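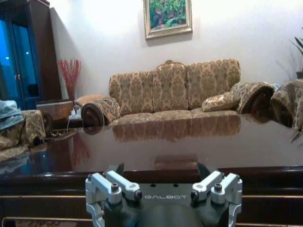

Speaker notes, evening talk at the Premonley library
Subject: how to care for old wood furniture at home

Slide 1. Welcome. Thank the library for the room. Say that I learned this work in another country, so some tool names I may say wrong – please correct me.

Slide 2. Why a finish gets dull. Mostly it is old wax with dust inside. Ask who uses spray polish. Wait for hands. Do not make them feel guilty.

Slide 3. Find out which finish you have. Test in a hidden place, under the edge. One drop of alcohol on a cotton swab. If it becomes sticky, it is probably shellac. Speak slowly here, people write this down.

Slide 4. Cleaning. Soft cloth, a little mild soap, then a dry cloth. Work in small parts. Leave it 20 minutes before any wax.

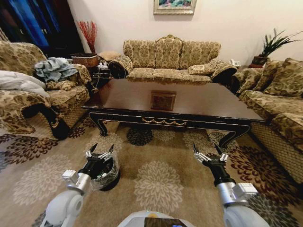
Slide 5: Coffee table in dark wood, living room

Slide 5. Tables which are used every day. Talk about cups, wet glasses, plant pots. Felt pads under everything heavy. Tell the story of my aunt's table and the iron (short version!).

Slide 6. Wax. Thin coat, almost 12 hours of rest, then buff along the grain. Pass around the two sample boards.

Slide 7. When to stop and call a restorer: loose veneer, deep cracks, active woodworm.

Questions. If there is time, show the handout again. Next talk is in October, about chairs.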